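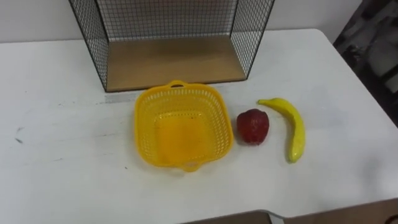

Lonard Manipulation Group – demos list

Subject: Re: fruit + basket task, what counts as a start state?
From: Maja Zawadzka

Hi all,

Answering Florencio's mail inline, sorry for the rush, I have the bench from 2 and Xinyi wants it back by 4. Picture at the top is the layout I mean when I say "start". Basket empty, apple and banana on the table to the right of it, nothing in the shelf.

Florencio Segura wrote:
> Went through the August batch last night. Some episodes start with the
> basket already on the shelf board, some with the basket in front of it.
> Are these the same task? The label on all of them is "put fruit in basket
> and shelve it". If the policy sees both as a starting point I don't know
> what we're teaching it.

Not the same task. The ones with the basket on the board at the start are from the old unloading set, they got the wrong label when Imard merged the folders. Pull them out please. Don't delete – move them to unload_old and I'll relabel when I get a minute.

Start is basket on the table in front of the shelf, board clear, both fruit on the table. End is both fruit in the basket, basket on the board, arms back home. If the arms aren't home the episode isn't finished, keep recording.

> Second thing, how much are we meant to move things around between
> episodes? Hedvig shifts the basket nearly every time, I've been leaving
> it and only moving the fruit. Her runs look messier but I suspect mine are
> too easy.

Do it Hedvig's way. Your runs are lovely to watch but the basket is in the same spot for a whole session and the model will just learn the spot. We had this with the cups. Nine good sessions, loss looked great, then someone put the cup a hand's width to the left and the arm closed on air every single time.

So, between episodes:

Basket – move it, left or right, closer or further. Turn it a bit too so the handles don't always point at the shelf and at you. Not so close to the front that the left arm has to fold up to reach it.

Apple and banana – swap sides, swap order. Banana should get turned properly, not nudged. Stem away from you, stem toward you, sideways, all of it. Sideways is where the grasp goes wrong so I'd like more of those, not less.

Shelf – leave it. I know, I know. We do shelf positions in the next round, one thing at a time.

> Also the table. There's a grey smear in front of the shelf and some dark
> scuffs over on the left. Clean it or leave it?

Leave it for now. Genowefa asked the same thing. If it's in half the data and then vanishes I'd rather that happened on purpose, so we'll wipe down for the second half and write down which episode it changed at. Please don't clean the table on your own initiative becuase then I've got no idea where the change is.

> Last one. What do I do with drops? I've been throwing out anything where
> the apple rolls.

Keep them if you recover. Apple rolls, you go after it, pick it up, carry on – that's a good episode, probably better than a clean one. Throw out if it leaves the table, or if you reach in by hand, or if you stop for more than a few seconds to think. Long pauses are worse than drops. The model learns to sit there.

Numbers, as people keep asking. Target is 3000 episodes for this task. Episode 101 is where the new gripper timing starts, so everything up to 100 goes in its own folder and we don't train on it with the rest. Xinyi has the script that splits them, ask her not me.

Other bits:

Grab the basket by the handle if you can, rim if you can't. Both are fine, I want to see both. Don't pinch through the slots in the side, it gets stuck coming out and you end up shaking it.

Set it down on the board, don't drop it the last bit. Some of mine are guilty of this too.

Fruit in first, then shelve. A couple of people shelved the basket and posted the fruit in afterwards. Clever but the mesh sides make it tight and it's a different label anyway.

Lights stay as they are. If you change the colour balance on the head camera, tell the list before and not after.

Notes field – please use it. "ok" is not a note. "banana slipped, regrasped" is a note.

Hedvig, can you put the reset steps on the Veltton page so new people can find them? Mine are on a sticky note and it's falling off the monitor.

Florencio, if you send me the list of odd episodes before I go on the bench I'll check them tonight. After that it'll be tomorow.

Maja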